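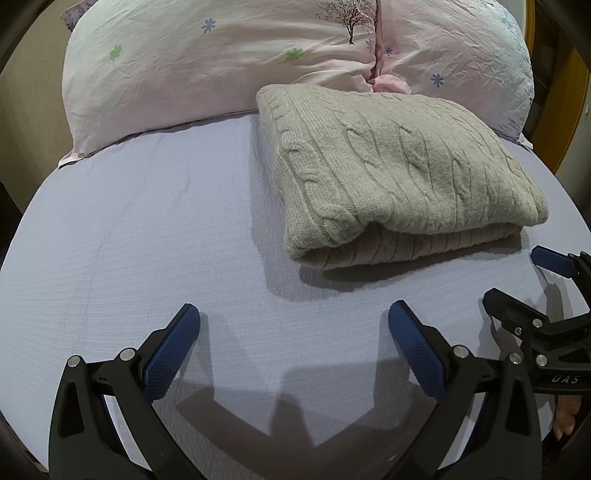 OK the ceasefire monitors are in Buner and I have been glued to this since 4 in the morning. Thread, because there is so much in it!

First convoy came up the valley road just after sunrise. 9 trucks, white flags on the hoods, and kids running alongside the last one all the way to the bridge. I've followed this conflict for years and I really didn't think I'd get to type that.

Quick background if you're new: both sides signed the pullback deal in October. Artillery goes back behind the Nirnel ridge, the hill posts get handed over to monitors, and the market road opens to civilians in daylight.

The hill posts were the sticking point. Three of them, all looking straight down on the town. Two have been handed over. The third is "in process," which could mean anything, so keep an eye on that one.

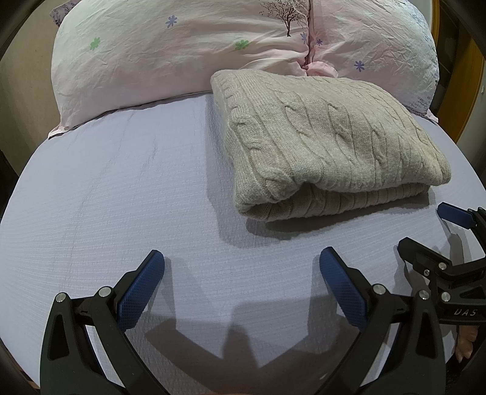

Also, 300 families are on the list to go home in the first group!! They've been in the school buildings at Plulness through two winters. Buses start once the road is cleared of mines.

On the mines: the clearing crews have done the stretch up to the mill and say the rest is slower going, lots of soft ground near the river. Please don't share those maps going around with "safe" routes on them. The crews say they didn't make them.

Best thing I've read all day is the local radio log. Someone phoned in just to ask if the bakery would be open tomorrow. (It will!)

Still no word on the prisoner lists. Both sides say they've handed theirs over, and neither has published anything. Will add to this when the evening briefing is out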